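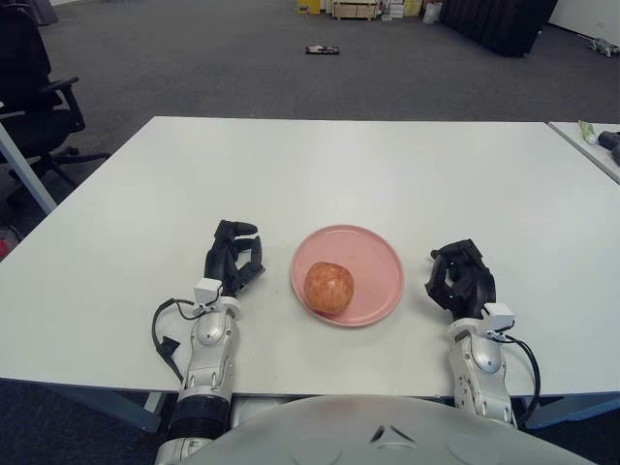 July, arvo session. Matúš keeps asking whether this thing can clear up after breakfast yet, and my answer is still "ask me next month". Putting fruit away is the chore Wiriya wants first, so that's what we're on. One apple on a pink plate sounds like a doddle, but both hands have to come in over that raised rim without knocking it — and the fingers are chunky! 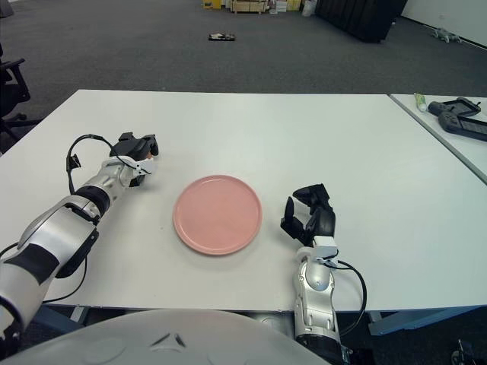
Paweena reckons we should treat the plate as its own job (she's probably right, she usually is). Wiping and stacking want two hands that agree with each other. With only the plate between them I can check how evenly they're set, and the left one is further forward than I'd like. Going to redo the home pose, then log it as run 1132. 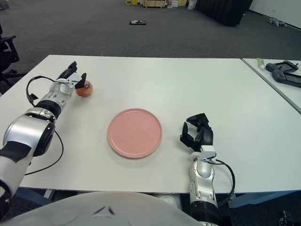
*Left hand at the small orange fruit, plate empty.*

To do: ask Mokholm about softer fingertip covers, colour-code the cables.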